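4.2 Folding, stacking and the disappearance of the ironing pile

Most studies of household laundry stop when the drum does. Washing has a dial, a duration and a meter reading, all of which fit nicely into a table. Folding has none of these, and the literature has largely treated it as something that happens to clothes in the night. Our diaries suggest otherwise. Of the 2,350 entries returned by households in Dreden and Fanham, 972 mention folding, and a good many of those mention little else.

We coded each entry by where the folding took place, what it was done on and whether the writer regarded the job as finished. The last of these gave us the most trouble. Respondents in Fanham tended to call laundry finished once it was folded, even if it then sat on the stairs until Saturday. In Dreden, where the flats are smaller and the stairs belong to everyone, it was finished only when a cupboard door had closed on it. We kept both meanings and recorded the gap between them, which we call stair time. A reviewer of an earlier draft disliked the term. We have not found a better one.

Flat surfaces matter more than we had expected. Beds were the favourite in both towns, followed by kitchen tables and the tops of appliances. The bed has an obvious drawback, in that somebody will want it by eleven at night, and several entries record whole stacks being moved to a chair at bedtime and back again in the morning. One household kept this up for most of December. Tables are cleared sooner but attract crumbs, and white sheets were accordingly kept off them by nearly everyone who wrote on the matter. A pale flat surface with a pale cloth hanging near it (Figure 3) raises a smaller difficulty, familiar from the diaries: small white items go missing against it, and socks most of all.

Ironing hardly appears. Older respondents described it as a thing they used to do, in the tone people use for smoking. The Istalix panel, which covers about 600 homes in and near Tian, reports a similar fall but puts it down to changes in fabric. We are less sure. Our diarists owned plenty of cotton and said so, often with regret. What had changed was their view of what a crease meant – it had once been a failing and was now a texture.

Figure 3. White cloth and a pale flat surface.
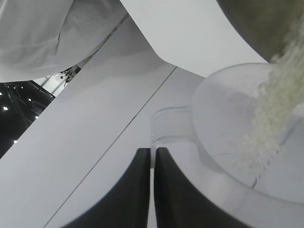 Why does cotton crease more than polyester in the wash?
Cotton fibres take up water, which lets the bonds inside them shift and then set again in whatever shape the cloth dries in. Polyester takes up very little, so it mostly keeps the shape it was given at the mill.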